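Studio Diary, Trirketti Art Department
April, entry four

The department met at 9:30 to settle the matter of texture sizes, which had been left open since the last milestone. Present were Tsion Wolde, Fasil Teshome, Desta Gebru and the undersigned. Sumeya Ambaye joined by telephone for the second half.

The question before us was the memory budget for the Araya project. At the close of the previous entry the texture library stood at 1,782 files, many of them duplicates saved under different names during the move from the old server. Mr. Teshome has now finished his audit. He reports that 418 of these files are not used by any material in the project and may be removed. The department approved the removal, with the condition that a full copy is kept on the archive drive until the project ships. Ms. Gebru asked that the folder of early wood grains be left alone, as she still draws on it for color reference. This was agreed.

There followed a long discussion of color space. Several normal maps had been imported with the color setting used for ordinary paint textures, and the surfaces lit badly as a result. Ms. Wolde had already corrected those belonging to the interior sets. The exterior sets remain. I have asked that the import preset be changed at the source, so that any file ending in the normal map suffix is read correctly from the start. Mr. Teshome will write the rule and Ms. Gebru will test it on the market street before it is applied to anything else.

On the subject of file formats, the department holds to its earlier position. Painted originals are to be kept in a layered format at full size, and nothing flattened is to be checked in as a source. I was obliged to repeat this, having found two flattened originals in the Ostivano folder this morning. The layers are lost and the signboards will have to be painted again. I did not ask whose they were. Ms. Ambaye offered to take the signboards herself and expects to need two days.

After lunch I reviewed tile repetition. The floor of the long hall shows a visible pattern at a distance, caused by one dark knot in the base texture that catches the eye each time it comes around. Softening the knot helped a little. A second texture blended over the first by a noise mask helped a good deal more, at a cost the department can afford. The grout lines gave more trouble - they shimmer when the view moves, and the smaller mip levels will have to be sharpened by hand or the lines made thicker. I am in favor of thicker lines. Ms. Wolde is not, and we shall look at both versions next week. 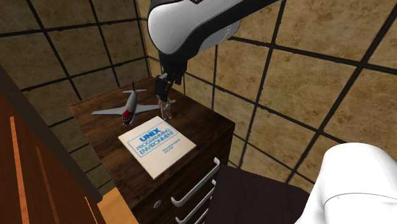

Render: dark wood-grain cabinet, tan tiled walls with black grid lines.

The Hemex render queue was slow again through the afternoon. Two jobs were sent twice by mistake, each of 200 images, and the second was stopped only when it was well advanced. I have written to Tolera Degefa to request that the queue refuse a job with the same name as one already running. He replied at 4:40 that this can be done, though not before the license renewal.

Carried forward: the import rule, the signboards, the grout lines, and a decision on whether the small props may share one texture sheet.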